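About Flundness

Flundness writes software for manipulation systems. The product line covers calibration, recording, perception, motion planning and replay. We do not manufacture arms or grippers. Customers bring their own hardware, and we supply the layer between the device drivers and the application.

The office and the lab share one floor in Fleletbridge. The company started as a contract shop for controller tuning, mostly for packaging cells, and moved to tooling when the same problems kept coming back in every contract: clocks that did not agree, camera mounts that had shifted, logs that could not be replayed on another machine. The first internal tool dealt with time stamps only. Most of what we sell today still depends on it.

What we build

Trullberg is the planning and control library. It takes a target pose for each hand, a collision model and a set of contact constraints, and returns a time-parameterized path for two arms. The solver runs in a fixed-size memory pool and does not allocate after startup. The inner servo loop runs at 500 Hz on the reference controller. If the planner misses its deadline, the servo loop continues on the last valid segment and then decelerates along the path. It does not hold position in mid-contact unless configured to.

Trullberg is written in C++ with Python bindings. The bindings cover the full planning interface. They do not cover the servo loop, and there are no plans to change this.

Timmermans is the recording and replay tool. It reads camera streams, joint states, gripper widths and force readings, aligns them to a single clock, and writes them to an append-only log. A log can be replayed at recorded speed, stepped by message, or played into a perception node as if it were live input. Sessions are indexed by calibration version, so that a log made before a mount was adjusted is never decoded with the newer transform. This used to be a manual check and was the most common source of bad pose data in our own lab.

The perception modules ship with Timmermans and can be run separately. They cover object segmentation, six-degree-of-freedom pose tracking and grasp state estimation. Household packaging takes up a large share of the work. Cartons and bottles carry dense print, which gives good local features at close range and poor ones once the surface tilts away from the lens. Clear containers have the reverse problem: few features of their own, and highlights that move with the viewpoint. The tracker keeps a separate noise model for each surface class and falls back to the outline when the texture match drops below threshold.

Close views and wide views are handled as separate inputs and fused late. A camera on the gripper sees contact well and context badly. An overhead view sees the layout of the table and loses whatever the hand is covering. Late fusion costs some latency, but either stream can be dropped without restarting the estimator.
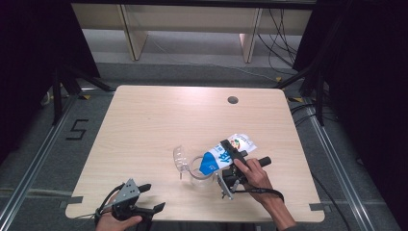
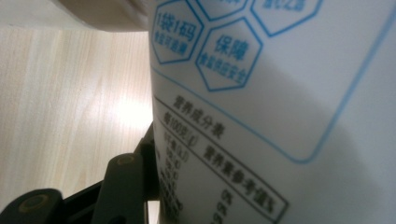
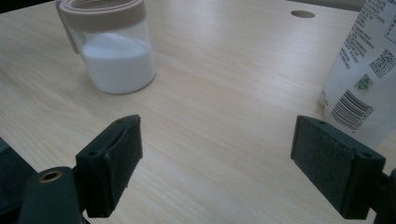 At the table, top to bottom: two hand-held grippers with a milk carton and a clear cup; package print close to the gripper; open fingers with a jar and a bottle beyond them.

How we work

Development is organized by interface. Each message type has an owner, a schema file and a set of recorded logs that must decode without warnings. A change to a schema requires a migration script and a replay of the reference set. The set currently holds 360 logs. It is kept small enough to run overnight on a single workstation, and a log is removed when another one exercises the same code path.

Estimator changes are accepted on the 95th percentile error, per surface class. Mean error is reported but not used for release decisions. In an earlier version we tuned on the mean and shipped a tracker that was slightly better on boxes and much worse on transparent cups. The per-class rule dates from that release.

Controller changes go through simulation, then a dry run with the grippers open, then contact tests. Parameters are stored next to the code and reviewed in the same way. Any value that was set by hand on the bench has to be committed before the result can be cited in a report.

We release every February, with patch releases as needed. Each yearly release is supported for two years. Log files have no support window: current versions of Timmermans open every format we have shipped, including the original time stamp files.

Working with customers

A typical project begins with a recording session on the customer's own cell and ends with a tuned configuration and a replay suite that the customer keeps. We ask for driver access, a mechanical drawing of the sensor mounts and one engineer who knows the controller. Integration work is billed separately from licenses. Raw recordings remain the property of the customer and are not added to our reference set without a written agreement.

University groups can license Timmermans at no charge for teaching and publication. Trullberg is available to them under the standard evaluation terms. Requests should state the controller model, the operating system version and the number of camera streams.

Recent

Timmermans patch release: clock drift on long sessions (11 Jul 2021)
Trullberg: changes to the contact constraint format
Tracking clear containers from a gripper camera
Migrating calibration files from older versions
Supported controllers and drivers
Open positions in Fleletbridge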